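作業ノート 9月 柿渋の塗り試験、続き

朝のうちに前回の試験片をざっと見直した。Plesaの柿渋は原液だとやっぱりムラが出る!刷毛の返しで溜まったところが、筋になってそのまま濃くなってしまう。水で薄めて回数を重ねるほうが、手間はかかるけれど私の腕には合っていそう(急ぐとろくなことがないのは去年の盆で懲りた)。今日は薄め液で塗り重ねの間隔を変えてみる。

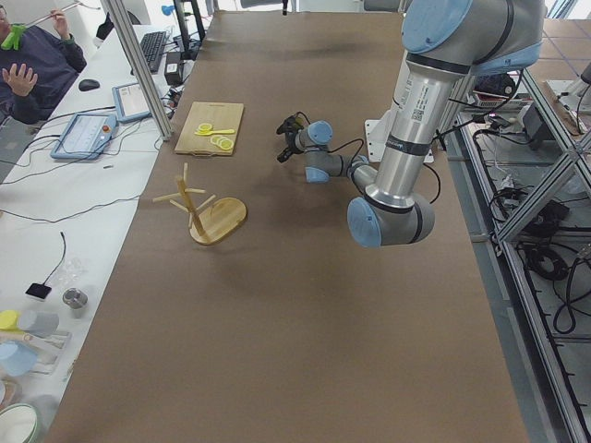 間隔は14時間と10時間の二通りにした。長いほうは色の落ち着きがよくて、指でこすっても粉っぽさがない。短いほうは重ねた境目が少し白っぽい。次は平らな板だけで済ませずに、持ち手の穴が彫ってあるまな板みたいな形でもやりたい。穴の内側って刷毛が入りにくくて、木口がどんどん吸うからそこだけ黒くなるんですよね。細い筆を使うか、布を巻いた棒で叩くか、まだ迷い中。

それと、柿渋は鉄に触れると黒く変わるので、缶の縁で刷毛をしごくのは禁止!私が一度やって試験片を4枚だめにしました。容器は棚の下のガラス瓶でお願いします。
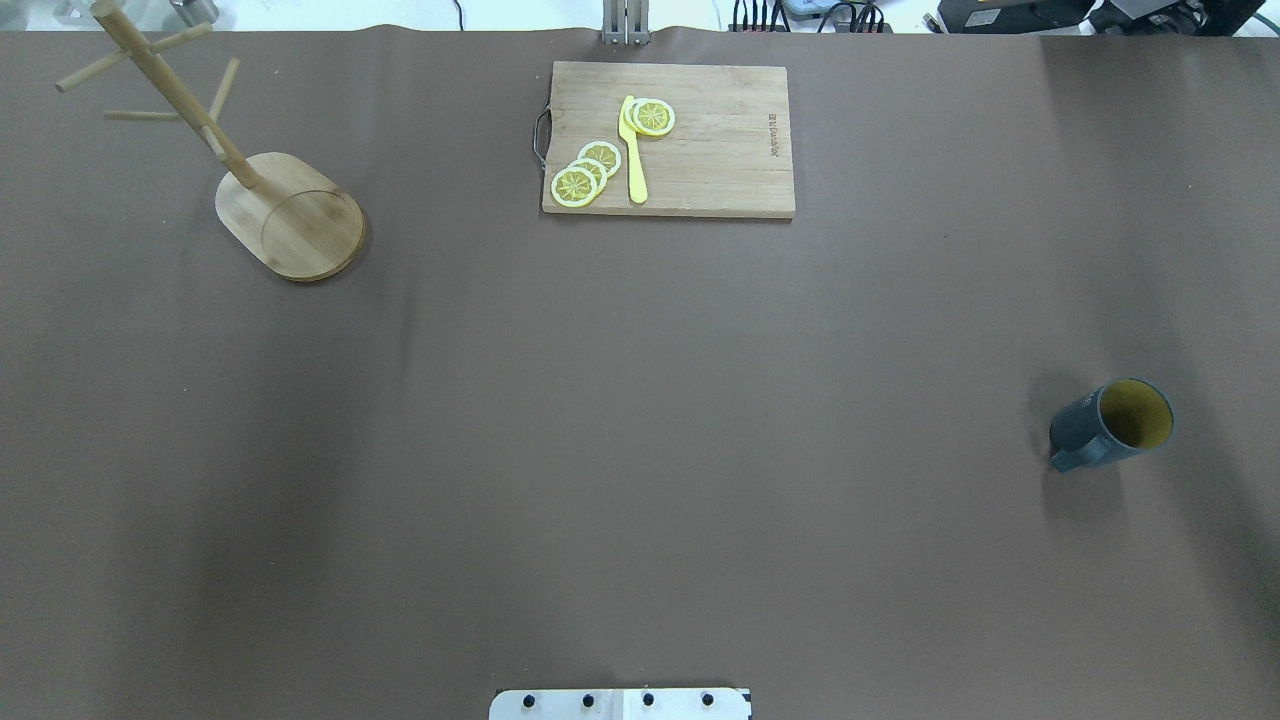 Khang Khúcからは、薄め液に使う水も替えて比べたほうがいいと言われた。水道水と精製水で発色が違った覚えがあるそうで、それは考えていなかった。精製水はDinoraで一本買い足す。レシート1,790円、柿渋の追加分と込み。あとで経費の袋に入れること。

午後3時、布で拭き上げる方法も試した。塗ってすぐ拭くと薄すぎるし、待ちすぎると布の跡が残る。ちょうどいい頃合いは木の種類でも変わるみたいで、杉は待ってくれないけれど、栃はのんびりしている。記録は木ごとに分けたほうがよさそう。

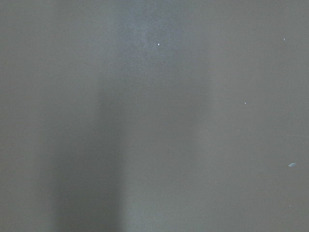
匂いが残るうちは食器棚のそばに置かないでほしい、とTowanの棚札の下にAbdelghani Berradaの書き込み。ごもっともです。乾燥中の分は窓側へ移して、札も書き直した。続きは、木口の試し塗りから。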